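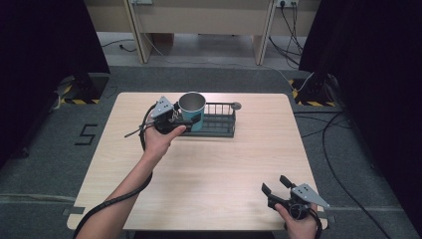
**February, Kubo hand grippers, loan pair from Jisent**

Second session with the pair, dish rack task. We have them for 30 days, 6 gone.

Set-up as before: one gripper in each hand, cup in the left part of the rack, take it by the handle, lift out, put down on the table, put back. 54 runs logged by 15:30, of which 9 thrown out. Most of the bad ones were tracking dropouts on the left unit. The other two were me knocking the rack.

Notes for the review:

- Grip is comfortable for the first half hour. After that the left wrist starts to complain. Jimstead's older set was heavier but better balanced.
- Cables are the main nuisance. The left one wants to go down along the forearm and over the table edge. Try a clip at the elbow.
- Fingers close evenly on the cup handle. Not tried on plates yet.
- Calibration takes six minutes from cold. The manual says to redo it after every break, and I skipped it once with no obvious harm.

Kemelance have quoted for a similar pair, with support charged separately. Asked Jisent whether a longer cable is included in the purchase price. No answer yet.

Next: same task with the right hand leading, then plates.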